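Colo team compares two cameras and three controllers on its road robot

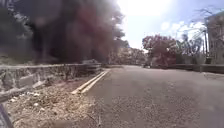 The small engineering group Colo has finished the first part of its comparison of cameras and controllers for outdoor wheeled robots. The work started in January and will continue until the group has enough results to choose one set of parts for its next machine, which has the name Grisent. For this part the team used a public road outside the town, with permission from the local council, and drove in the quiet hours. The road bends slowly between low walls, and it has two faded yellow lines along the left side, next to a strip of gravel and soil. These lines are important for the comparison, as each camera must find them and each controller must keep the robot at a fixed distance from them. Where the yellow paint is chipped, the software has to decide if the line continues or if it has stopped.

Lleucu Sayce is responsible for the tests at Colo. She explained that the group did not want to make the comparison indoors, although it would be easier to repeat. "In our hall the light is the same all day and every camera looks good," she said. "On a real road you have strong sun in one part of the view and a dark tree in the other part, and then you see the difference very quickly."

Two cameras were compared. The first one is the older model that Colo has used for several years on its delivery carts. The second one comes from the supplier Avolico and was made for places with large differences between light and shadow. Both were fixed at the same height on the robot, one at a time, and the test was made in the morning and again after 4 p.m., when the sun is lower and comes more directly into the lens. In total the robot made 346 runs over the same piece of road, each of them 200 meters long.

The results for the cameras are quite clear. In the morning both found the yellow lines well, and the group does not see a reason to prefer one of them. In the late afternoon the older camera lost the line more often, mostly in the places where the shadow of a tree lies close to the wall. The Avolico camera also lost it there, but it found the line again faster. Its weak point is the gravel. Pale stones at the side of the road were sometimes taken for pieces of a painted line, and the robot then moved a little to the left before it corrected itself. Sayce said that this was never dangerous at the low speed of the test, but that it must be solved before the robot can drive faster.

For the controllers the picture is more mixed. The group tried three of them. The first is a simple controller which looks only at the distance between the robot and the line and steers back when the distance becomes too large. The second looks some meters ahead and plans the curve before the robot enters it. The third, called Ajayi by the team, does the same as the second but changes its own settings when the surface becomes rough or the wheels begin to slip.

The simple controller was better than many in the team expected. On the straight part it was as exact as the others, and it needs very little computing power, so the battery lasts longer. In the bend it was late, and the robot made small movements from left to right which passengers or fragile goods would not like. The second controller was smooth in the bend, but only if the camera gave it a good line. When the line was lost for more than a moment, it continued with an old plan and the operator had to stop the robot by radio. This happened 15 times during the whole test.

Ajayi had the fewest stops of the three, and it was also the most calm on worn asphalt with small stones. However, it takes a long time to prepare. Each time the team changed the camera, the settings had to be learned again, and this took almost 70 minutes before the first useful run. For a company with one robot this may be acceptable. For a customer with many machines, Sayce thinks it is too much work, and she wants to make this step shorter before she recommends it.

The group has also written down some practical points which are not part of the comparison. The cable of the Avolico camera is too stiff for the present mount and had to be replaced after the first week. Dust from the side of the road collects on the lens cover of both cameras, so the covers are now cleaned after every tenth run. The radio stop works well along the whole route, also behind the bend, where the operator can no longer see the robot directly and must follow it on foot.

In the next part the same cameras and controllers will be tested on a road without painted lines, where the robot must use the low wall as its guide. The team has already recorded some runs for this, but they have not been studied yet. A third camera may be added if it is delivered in time. After that the group will move to tests in rain, which are at the moment not possible, as the housing of the main computer is not sealed well enough.

Colo plans to share the full table of results with its partners when the second part is ready. Companies that would like to lend a camera or a controller for the comparison can write to the test group through the contact form on this site. The parts should arrive with their mounting plate and a printed manual, and they will be returned after the tests.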